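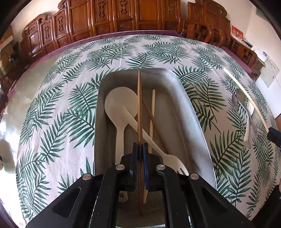
*White plastic spoon, white plastic fork, two brown chopsticks, gray metal tray.*

## Bread tips for people whose bread has let them down

**Weigh the flour.** A cup of flour is a matter of opinion. Mine and Damian Sadowski's differ enough to turn the same recipe into either a loaf or a doorstop, and he is still smug about it.

**Take the oven's temperature.** The dial on my Vusia is a decorative feature. Set it to 400°F and you get something in the 300s, depending on its mood. A cheap oven thermometer hung from the middle rack settled the argument, and I now set the dial 12 degrees past anything I'd have thought decent.

**Leave the dough alone.** Recipes say "one hour, or until doubled," and everybody reads the first half. In August my kitchen doubles a dough while I'm looking for the plastic wrap. In winter it can take all afternoon. Use a straight-sided container and put a rubber band at the starting level.

**Stop adding flour.** Sticky dough is supposed to be sticky. Wet your hands, walk away for ten minutes, come back. It will have pulled itself together, which is more than I can say for the cook.

**Check the yeast first.** Half a teaspoon in warm water with a pinch of sugar. If there's no foam in 12 minutes, throw out the packet. I once kept a jar going nine months past its date out of loyalty and got a very nice cracker.

**Let it cool before you cut it.** I know. Sivaprasad Sundaram slices his straight from the oven and claims he likes it gummy. Give a sandwich loaf an hour on a rack, and a big rye until the next day.

**Freeze it sliced.** Whole frozen loaves are good for propping open the garage. Slices go right in the toaster, one notch darker than usual.

Next up: pie crust, and why mine shrinks.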